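Visit to the Drombridge food packing works
Posted 17 Jan 2021

The tour at Drombridge starts at the side gate on Edwards Lane, and the front entrance with the big sign is for deliveries only. I lost ten minutes finding that out. There is parking across the road at the feed store, which is free for the morning, and a short walk back along a road with no sidewalk.

I went in November with the Borkent home canning group. We had asked for a visit the year before and were told the tours were full. This time we got 17 places, and all of them were taken. The cost was $5 each, paid at the desk, cash only.

You leave coats and bags in a locker room and put on a hairnet, a paper coat and shoe covers. Rings and watches come off too. The locker takes a quarter and gives it back.

The first stop was the roasting room. We looked at it through a window and did not go in. The peanuts arrive already shelled, in large sacks, and go through the roaster on a slow belt. The smell comes right through the wall. After roasting they are cooled, the skins are rubbed off and blown away, and the nuts pass over a table where the dark ones are picked out. The guide said the color of the roast is checked against a set of printed cards.

Grinding is next door and very loud, so most of the talking was done in the hallway before we went in. The nuts go through two mills. The first makes a coarse meal and the second makes the paste. Salt goes in between the two. They make a plain kind with nothing but nuts and salt, and a no-stir kind with a little palm oil added so it does not separate. The paste comes out of the second mill warm and has to be cooled before it is put in jars, or the oil rises in the first week.

Filling and capping took up the longest part of the visit. On a normal shift they fill 3,840 jars of the one-pound size. The line was stopped while we were there because they were changing over to a new lid, and this suited us, as it was quiet enough to ask questions. Most of our group puts up jam and pickles at home, so the questions were nearly all about lids and headspace.

The works went back to glass from plastic two years ago. Glass costs more to ship, but customers asked for it, and the jars get used again at home. The drawback is that everything shows. Paste that is filled too cool does not settle evenly and leaves marks and gaps against the wall of the jar. It tastes the same, but stores send it back.

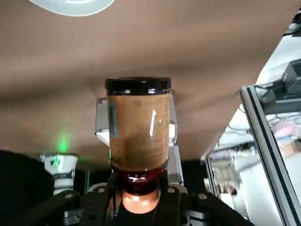 Several in our group said they would choose glass anyway and scrape the sides with a long spatula, and that a few smears never put anyone off a sandwich. One had been saving peanut butter jars for years to keep dried beans in, and wanted to know whether the lids could be bought separately. They can't, at least not from the works.

The advice we were given on washing the jars for reuse was to wipe out what is left with a paper towel first, then use hot water and plenty of dish soap. The lids hold the smell longer than the glass does. They should not be used for home canning. The guide was firm on that, and our own group leader has said the same thing many times.

After filling we saw the label room. The labels come on rolls from a printer called Ultotine and are put on by a small machine that has to be reset for each size of jar. A shelf along one wall holds old labels going back 51 years. The early ones are plain brown and cream, and I liked them better than the current one.

The tour ended in the store, where we were given crackers with three kinds of peanut butter to try. The coarse one was the favorite. The no-stir was too sweet for me, though the label lists no sugar. Jars with crooked labels are sold at half price from a bin by the door, and I came home with four.

The whole visit took just under two hours, all of it standing. There is one bench, in the locker room. People with a nut allergy are not allowed past the desk, and the booking form asks about this. Children have to be eight or older. The store is open to anyone without a tour, mornings only, and the half-price bin is usually empty before lunch.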